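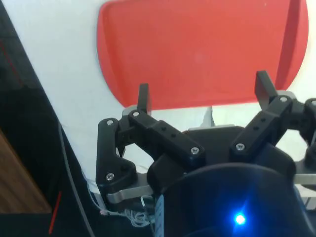
My grandmother kept her lunch money in a mustard jar, and on Fridays in Lent she would walk me down the hill to the Carrillo cafeteria, where you could still get fried fish, two sides and a square of yellow cake without anybody asking your name or your email address. I must have been six or seven, and I thought it was the grandest place in the world (I may still think so).

There were 29 cafeterias of that kind in our valley once, if you count the little one inside the Plandus department store, which my grandmother never did. She thought their gravy was thin. Carrillo could seat 80 at a time, and on a good Sunday after church it fed more than 1,007 people, or so it said on a card by the register.

What I miss most is the line itself, that slow, sociable shuffle past the Jell-O and the carrots, with everyone changing their minds at the last second and the ladies behind the counter pretending not to notice!

I went back in March. The Casta, out past the rail yard, still serves from eleven until the pot roast runs out, and I had the pot roast, and then I went around again for pie.

We use cookies to improve your visit. Accept | Manage settings

© Nivus Magazine | Contact us | Back to top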